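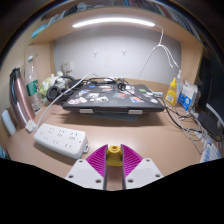 3 min read

Desk Sessions: the Clinwood Robotics Club data card

Hello, and thank you for opening this file before opening the folder! We know how tempting it is to skip straight to the clips (we all did it ourselves, more than once), but a few minutes here will save you some puzzling later.

What this is

Desk Sessions is a student project from the Clinwood Robotics Club. It holds 244 short recordings made with a hand-held gripper at ordinary study desks, the kind with a laptop, a water bottle and far too many cables. Nothing was cleared away before recording. Rocío Escobar argued for that at our first planning meeting in August, and she was right – a model that has only ever met a bare table gets confused very quickly in a real bedroom.

The project grew out of our entry for the Kan Cup, where teams teach a small arm to tidy a desk. We had a decent arm and hardly any data, so the club spent the fall making some.

The gripper

The fingers are the ribbed, bendy sort, printed in magenta because that was the spool with the most left on it. Jui-lin Choi drew the plates that hold them and went through two versions before the screw holes lined up properly. If you would like to print your own set, the part files are in the folder called hardware, along with Jui-lin's notes on how tight to make the screws. Please do read those notes. The ribs give nicely when the finger closes on something round, but an overtightened plate makes them twist, and then your grasps will look nothing like ours.
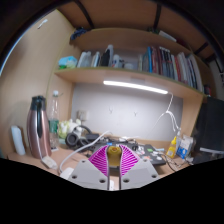 Desks differ a good deal in how much room they leave for a hand, and we tried to keep our habits steady all the same. Each person starts a clip with the fingers open, moves at a comfortable pace and finishes by backing away from the desk. If somebody bumped a bottle or lost hold of a thing halfway through, we kept the clip and wrote "slip" in the notes column. Akinyi Magesa, who labeled more of these than the rest of us put together, would like you to know that the slips are her favorite part, and that they're useful too.

What's in the folder

clips – the recordings, sorted by desk and then by take
labels – one small text file per clip, giving the object, the action and any notes
hardware – part files and assembly notes for the gripper
fultus – our loading script, which also plays a clip with its label beside it

Fultus began as Sze-wing Chou's homework and grew from there. It runs on the club's old laptops without complaint, though the first load can take a little while, so go and get yourself a snack.

Labels

There are 2428 labeled moments across the set. A moment is a single action such as reach, close, lift, place or let go. We label what the fingers do and leave the person's intentions out of it, after a long and very friendly argument about whether nudging a cable aside counts as "move" or "clear." (It's "move." Sorry, Hok-lam.)

Things to watch for

The view is very wide, so shelves bow and tall things near the edges lean. We haven't corrected this, and if your own tools expect straight lines you'll want to do it yourself first. Lamps and light bars can be bright enough to wash out whatever is close to them. Clear bottles are hard to label well, and almost every disagreement between our labelers involved one.

Using it

Class and club use is welcome, and so is any competition entry, including one against us! Please mention the Clinwood Robotics Club somewhere in your write-up, and please don't try to work out who lives or studies at any of the desks.

Thanks

Hok-lam Tang kept the schedule and lent us a great many spare batteries. The Tremier workshop let us use their printers after class, and stayed patient while we learned to level the bed. If you find a mislabeled clip, put its name and what you think it should say in the corrections file, and Akinyi will take a look at it.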